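Die Tischdecke

Die Tischdecke, in älteren Haushaltsbüchern auch Tischtuch oder Tafeltuch genannt, ist ein flächiges Textil oder ein textilähnlicher Belag, der zum Schutz oder zum Schmuck über eine Tischplatte gelegt wird. Kaum ein Gegenstand des häuslichen Lebens ist so selbstverständlich und wird zugleich so selten eingehend betrachtet. Man wischt über sie hinweg, man schüttelt sie am Fenster aus, man legt sie zusammen und vergisst sie im Schrank, bis wieder Besuch kommt. Dabei lässt sich an ihr einiges über Wohnformen, Handwerk und Tischsitten ablesen.

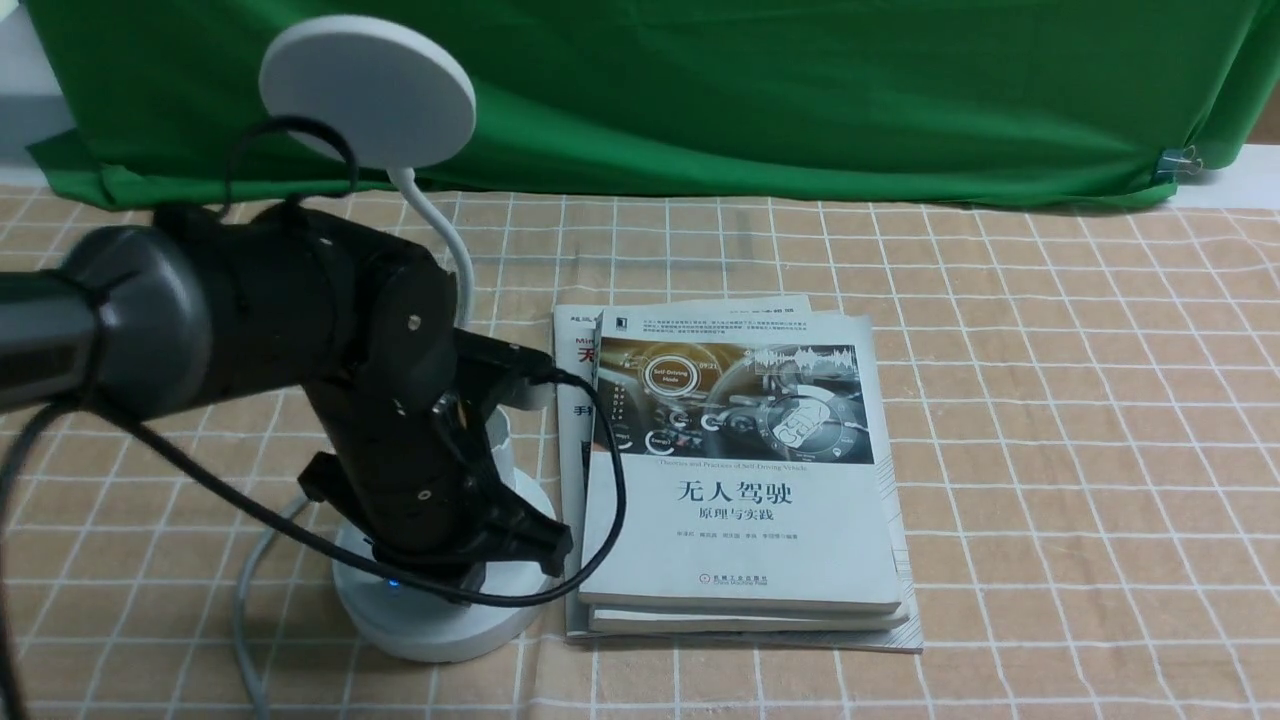
Verfasst von der Redaktion Cemia – Rubrik Haushalt und Wohnkultur

Begriff und Abgrenzung

Im deutschen Sprachgebrauch werden Tischdecke und Tischtuch meist gleichbedeutend verwendet, wobei das Wort Tischtuch eher an gewebte, festliche Stücke denken lässt. Vom Tischläufer unterscheidet sich die Decke dadurch, dass sie die Platte ganz oder doch zum größten Teil bedeckt. Die Mitteldecke liegt dazwischen: Sie ist meist quadratisch und lässt den Rand der Platte frei, oft auch über einer größeren, einfarbigen Decke. Eine eigene Gattung bildet das Moltontuch, das unter der eigentlichen Decke liegt, Geräusche dämpft und die Platte vor heißem Geschirr bewahrt. Wer einmal an einer Tafel mit gutem Molton gesessen hat, wird das sanfte, fast lautlose Absetzen der Teller in Erinnerung behalten haben.

Geschichte

Tücher auf Tischen sind in Europa seit der Antike bezeugt. Im Mittelalter gehörte das weiße Leinentuch zur Ausstattung wohlhabender Häuser, und man wischte sich an seinem herabhängenden Rand durchaus auch die Finger ab, bevor sich die Serviette als eigenes Stück durchsetzte. In der frühen Neuzeit wurde der Leinendamast zum Inbegriff der gepflegten Tafel. Seine Muster entstehen allein durch den Wechsel der Bindung und zeigen sich je nach Lichteinfall einmal glänzend, einmal matt.

Bis weit in das 20. Jahrhundert hinein war Tischwäsche ein fester Teil der Aussteuer. Sie wurde mit Monogrammen bestickt, gezählt, gebündelt und über Jahrzehnte geschont. Die Heimatstube Ellov bewahrt einen solchen Bestand mit 189 Stücken auf, vom schlichten Küchentuch bis zur Festdecke mit Hohlsaum, und manches davon trägt noch die Faltkanten der ersten Lagerung.

Materialien

Leinen gilt als der klassische Werkstoff. Es ist reißfest, nimmt Feuchtigkeit gut auf und gewinnt mit jeder Wäsche an Weichheit, knittert allerdings so hartnäckig, dass schon ganze Sonntagvormittage am Bügelbrett darüber vergangen sind. Baumwolle ist günstiger und einfacher zu pflegen. Mischgewebe mit Polyester trocknen schnell und behalten ihre Form, wirken im Griff aber kühler und glatter.

Daneben steht das Wachstuch, ursprünglich ein mit Leinölfirnis bestrichenes Gewebe, heute meist ein mit Kunststoff beschichteter Träger. In Küchen, Werkräumen und auf Balkonen hat es sich behauptet – ein feuchter Lappen genügt, und der verschüttete Kakao ist vergessen. Die Weberei Skeltent führt beschichtete Baumwolle als Meterware in 20 Farbstellungen, die im Laden von der Rolle geschnitten wird.

Muster

Zu den beständigsten Mustern zählen Karo und Gitter. Das rot-weiße Karo verbindet man mit Wirtshaus und Picknick, das blau-weiße eher mit der bäuerlichen Küche. Feine Liniengitter auf einfarbigem Grund wirken ruhiger und sind vor allem bei bedruckten Decken verbreitet. Gitter haben überdies einen praktischen Vorzug, den jeder schätzt, der einmal allein eine lange Tafel gedeckt hat: An den Linien lassen sich Teller und Bestecke ausrichten, und man sieht sofort, ob die Decke schief liegt.

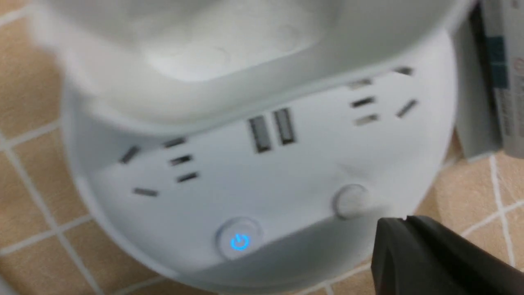 Blumenmuster folgen stärker der Mode und kehren in Abständen wieder, mal als dichter Streudruck, mal als einzelner Strauß in jeder Ecke. Jahreszeitliche Motive, etwa Weinlaub im September oder Tannenzweige im Advent, werden gern als Mitteldecke gewählt, damit die Grunddecke liegen bleiben kann.

Maße und Überhang

Als Überhang bezeichnet man den Teil der Decke, der über die Tischkante hinausreicht. Im Alltag sind 15 bis 25 Zentimeter üblich, bei festlichen Anlässen darf es mehr sein, solange die Gäste sich beim Setzen nicht darin verfangen. Für runde Tische rechnet man den Durchmesser der Platte plus zweimal den gewünschten Überhang.

Pflege

Flecken von Rotwein oder Obst behandelt man am besten, solange sie frisch sind. Wachsreste lässt man erst hart werden, hebt sie vorsichtig ab und bügelt den Rest zwischen zwei Lagen Löschpapier aus. Leinen wird leicht feucht gebügelt, Damast zuerst von links und dann von rechts, damit der Glanz hervortritt. Beschichtete Decken gehören gerollt in den Schrank, denn scharfe Knicke können mit der Zeit brechen.

Siehe auch: Damast, Molton, Serviette, Tischläufer, Wachstuch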